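Course: Paper in the Office and at Home
Unit 4. Loose sheets: sorting, squaring and storing
Handout prepared by Oleksandra Semeniuk
Version of 20 March 2026

Please read this handout before the practical class and bring it with you. In the last unit we spoke about how paper is made and why it has a grain. Now we use this knowledge at the table. The subject looks very simple, and some students ask why it needs a full unit. My answer is that most damage to office paper happens in the hands, between the packet and the folder.

4.1 Words we will use

Sheet: one single piece of paper.
Pile: sheets lying on each other without order.
Stack: sheets lying on each other with their edges in one line.
To square: to make a stack from a pile by bringing the edges together.
To fan: to bend a group of sheets so that air comes between them.
Curl: a bend which stays in the sheet when you put it down.

In daily English people use "pile" and "stack" as the same word. In this course we keep them apart, and I ask you to do so in your written work also.

4.2 The grain and the bend

Take one sheet of ordinary copy paper and bend it gently, first along the long side and then along the short side. Do not fold it. In one direction the sheet resists more. It bends more easily when the line of the bend runs along the grain. Most copy paper in our storeroom is long grain, but the Trorneck packets are short grain, so please check before you begin.

A flat sheet held by one edge falls down under its own weight. If you give the same sheet a small curve, it becomes stiff and can stand. You do this every day without thinking, for example when you read a letter while standing. The curve must be soft. When the fingers press too strongly in one point, the sheet gets a small mark like a half moon, and this mark cannot be taken out.

4.3 Spread sheets on the table

The first step of sorting is to spread the paper so that you can see what you have. Beginners often want to square the pile immediately. Then a sheet which is turned over, or folded at the corner, goes into the middle of the stack and you will find it only in October, when the folder is opened again.

Spread the sheets with overlap, but leave a part of each one free, so that you can take it without pulling its neighbour. Lift from the free edge. If two sheets come together, put both down and separate them on the table, not in the air.

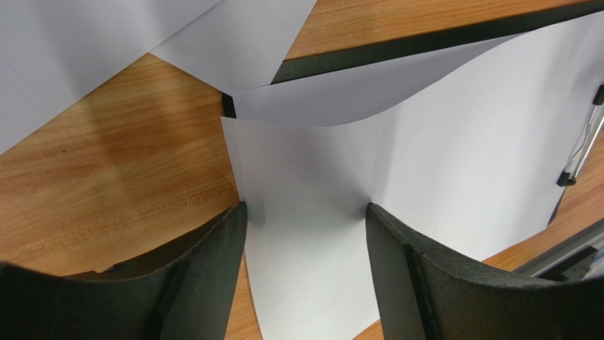 Fig. 4.1. White sheets at the sorting stage. The upright one is bent in a gentle curve; compare with section 4.2.

Curled sheets need some patience. Put them with the curl down, so that the middle is higher than the edges, and place a flat board over them. A book is also possible if it is larger than the sheet. Do not roll the paper in the opposite direction. Many handbooks recommend this, but in my experience you get a sheet with two curls, and the printer accepts it even less.

4.4 Squaring

Hold the pile loosely by the two short sides. Let the long edge fall lightly on the table a few times. Turn the pile by a quarter and repeat with the short edge. The hands must stay loose, otherwise the sheets cannot move inside the pile and you only damage the lower edge.

For groups larger than 100 sheets, divide them first. My colleague Demyd Dovhaniuk squares larger groups in one go, but he worked in the Lysenko print shop before he came to us, and I do not advise it for the class.

4.5 Storing

Keep squared stacks lying flat, in a closed box or in the original wrapping. The room should be neither very dry nor damp. We use the Todar boxes, which take 2850 sheets of the normal weight when full. Please do not fill them to the top, because the lid then presses on the corners. Write the label on the short side of the box, in pencil.

4.6 Practical work

Work in pairs. Each pair receives a mixed pile from the Testberg archive exercise.

Step 1. Find the grain direction of one sheet and note it.
Step 2. Spread the pile on the table with overlap.
Step 3. Take out folded, torn and curled sheets.
Step 4. Square the good sheets and put them in the box.
Step 5. Place the curled sheets under the board and look at them again after 20 minutes.

Write a short report, maximum one page. Describe which sheets you took out and what you did with them. If a sheet was damaged during the work, please write this too; you do not lose marks for it.

Reading for the next time: course reader, chapter 13, on folders and fasteners. Bring one old folder from home, if you have one which closes badly.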